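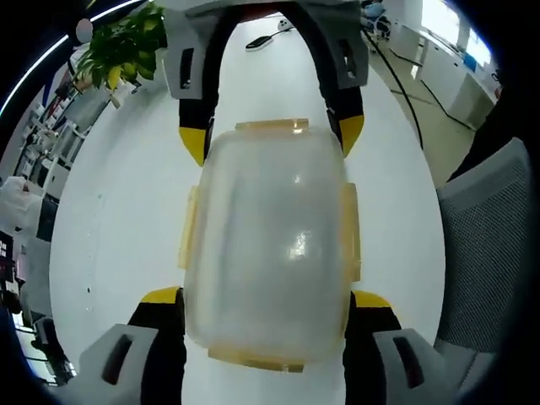
Which part of a household food container decides how long it stays in use? In most of the homes we visited it was the lid, and above all the part that holds the lid shut.

4.2 Fastening and closing

The containers in the Stosstead households fell into two broad groups: those closed by pressing a soft lid down over the rim, and those closed by separate latches. The box in Figure 3a belongs to the second group, with an amber-yellow tab on each of its four sides and a pale frosted body. Owners of latched boxes tended to keep them for wet food such as soup and stewed fruit, and to use press-on boxes for bread, biscuits and cut vegetables.

Of the 30 households in the study, 21 had thrown away at least one sound container during the previous year. The usual cause was a lid that had gone missing or no longer closed. Glass bases were kept longest. Several people went on using them without a lid – covered with a plate, or as small baking dishes – and so they remained in the kitchen after the set they came from had been broken up.

4.3 Residue and staining

We asked each household to set aside containers that they regarded as hard to clean. Tomato, turmeric and palm oil were named most often as the source of the trouble. Plastic was said to hold colour after washing, whereas on glass the complaint was about residue in corners and under the rim. The glass container in Figure 3b has yellowish-orange residue along its rim and lower walls, and brownish-orange stains on the left and right sides where the walls meet the base.

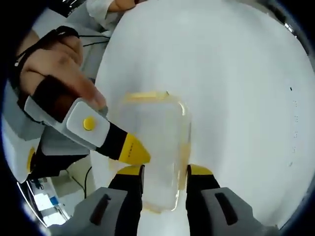 One respondent from the Weso estate objected to the word "stain" in our questionnaire. In her view a mark that came off after a night's soaking was only dirt, and she would not have counted it. We kept the wording for the first round and changed it in May, when the question was split into "marks that wash off" and "marks that stay". Answers from the two rounds are therefore reported separately in Table 5.

4.4 Size and storage

Containers holding 600 ml were the most common size in all but the largest households. They were bought for packed lunches and then used for leftovers, for which they were often too small. Long rectangular boxes with rounded corners, of the general shape shown in Figure 3c, were liked for the fridge because they could be put in end first. They were less popular in cupboards, where shallow shelves made it necessary to turn them sideways.

Storing lids on their boxes took up more room but made a missing lid easy to notice. Households that stacked the bases and kept the lids in a drawer reported more searching at mealtimes.

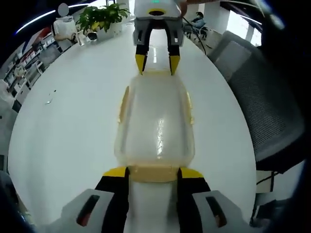 Contreras, commenting on an earlier draft, pointed out that the drawer may not be the cause: people with many containers are the ones who need to stack them, and they would spend longer looking for a lid in any case. Our data from the Astden flats do not settle the matter, as few of those kitchens had a drawer to spare.

Figure 3. Food containers: (a) box with four latch tabs; (b) glass container with residue; (c) long translucent container.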